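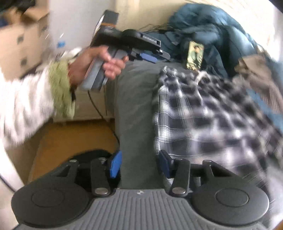 CHAPTER 3
Folding and Sorting Clothes

In this chapter you will learn
how to sort clean clothes before you fold them
how to choose a fold for thick, thin and patterned fabric
how to prepare a shelf so that the piles stay straight

Key words: fold line, seam, hem, pile, plaid, fleece, face side

3.1 Why we begin with sorting

Many students want to start folding at once. They take the first piece from the heap, fold it, and put it down where there is place. After ten pieces the table is full of small piles and a shirt must be moved each time a towel arrives. The work becomes slow, although each fold was done well.

In the laundry room of the Baptista guest house, where Edith Tello trained new staff for many years, the rule was to sort first by kind, then by size, and only then by color. A usual morning load there was 265 pieces. Tello asked her trainees to keep their hands off the folding until the last sock was in its group. We follow the same order in this book.

Sorting by kind means that shirts lie with shirts and trousers with trousers. Sorting by size matters more than beginners expect, as a child's sweater inside a pile of adult sweaters makes the pile lean. Color comes last and may be left out if the clothes belong to one person.

3.2 Knowing the fabric with your hands

Before you fold, feel the fabric between thumb and finger. A thin cotton holds a sharp line and can be folded many times. Fleece and other fluffy fabrics do not hold a line. They push back, and a pile of them grows high very quickly. Fold such pieces only two or three times, and press out the air with a flat hand from the middle to the sides.

Plaid is a good fabric for learning. The printed or woven lines show you at once if the fold is straight. Put one line of the pattern on the edge of the table and fold along another line which runs in the same direction. If the squares meet at the hem, the fold is correct. With a plain fabric you have no such help, so you must look at the seams.

Long narrow pieces, such as scarves and belts of cloth, are folded in half and in half again, or rolled. Rolling is better for a drawer, folding is better for an open shelf.

3.3 Preparing the shelf

Measure the depth of the shelf before you decide the width of the fold. A shelf 800 mm wide takes three piles of adult shirts side by side with a little air between them. Put the heavy pieces at the bottom - and turn the folded edge to the front, so that one piece can be pulled out without opening the others.

Before you read on

Take five pieces from your own closet, among them one plaid and one fluffy. Fold each piece in the way you do it at home and write down the number of folds. Keep your notes, you will need them in Section 3.4, where Jonalyn Tagle's method for shirts is explained step by step.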